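Tririmik Living Room Set -- README

Student project of the Tider robotics club
Version 3, last edited 14 November 2021

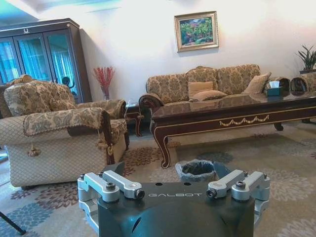

Tririmik is the name we gave to our club project for the home tidying challenge. This file explains what is inside the data folder, how we recorded it, and what you should know before you train something on it. If you only want to run the baseline, please go to the section "Quick start".

What the project is

The task in the challenge is simple to say: the robot must pick up small litter from a living room and put it in a waste bin. Our club has members from the second to the fourth year of study, and for most of us it was the first time to work with a real arm. We decided to collect our own recordings in real furnished homes, because the practice room at school has only desks and a flat gray floor, and our first model did very badly when it saw a patterned carpet.

Contents

episodes/ -- 284 recordings, one folder for each
episodes/*/wrist.mp4 -- video from the wrist camera
episodes/*/joints.csv -- joint positions and gripper opening, with time in the first column
episodes/*/note.txt -- one or two sentences by the operator
splits/train.txt -- 224 episodes
splits/test.txt -- the other episodes
scripts/ -- loading, checking and the baseline

How we recorded

All episodes are teleoperated. One person drives the robot and a second person stands near the stop button. We changed the two roles after every ten episodes, so the operator did not get too tired. The operator name is not in the files. There is only a letter, and the same letter always means the same person.

An episode starts when the operator presses the pedal and ends when the gripper is open above the bin, or when the operator gives up. We kept the failures. In note.txt they begin with the word FAIL, and there are 66 of them. Please do not delete them before you read the notes -- some are failures only in the last second and the first part is good material.

Known problems

The wrist camera sees the gripper all the time, in the lower part of the picture. If you crop the image, the finger tips can disappear, and the baseline becomes much worse. We lost one week on this.

Carpets with big flowers are difficult. The segmentation script sometimes takes a medallion for an object on the floor, mostly the blue ones. A threshold that works on one carpet does not always work on the next.

Shiny furniture gives reflections. Glass doors and polished table tops show things which are in another place, and the depth estimate is wrong there. We did not correct it.

The bin has a thin bag folded over the rim. The bag changes its shape between episodes, so please do not use the outline of the rim as a fixed marker.

In the April recordings the clock of the joint log was late compared with the video. The script scripts/fix_time.py repairs it, but the raw files are left as they were.

Quick start

Install the packages from requirements.txt, then run:

python scripts/check.py episodes/
python scripts/baseline.py --split splits/train.txt

The first command should print no warnings. If it complains about a missing note.txt, the download was probably not complete.

Use and contact

You may use the set for teaching and for non-commercial research. Please do not try to find out in whose homes we recorded.

Recording and file checking: Loan Mạc. Baseline and scripts: Sławomir Piątek. Corrections are welcome, also for our English. Write to us through the Tider club page and put "Tririmik" in the subject line.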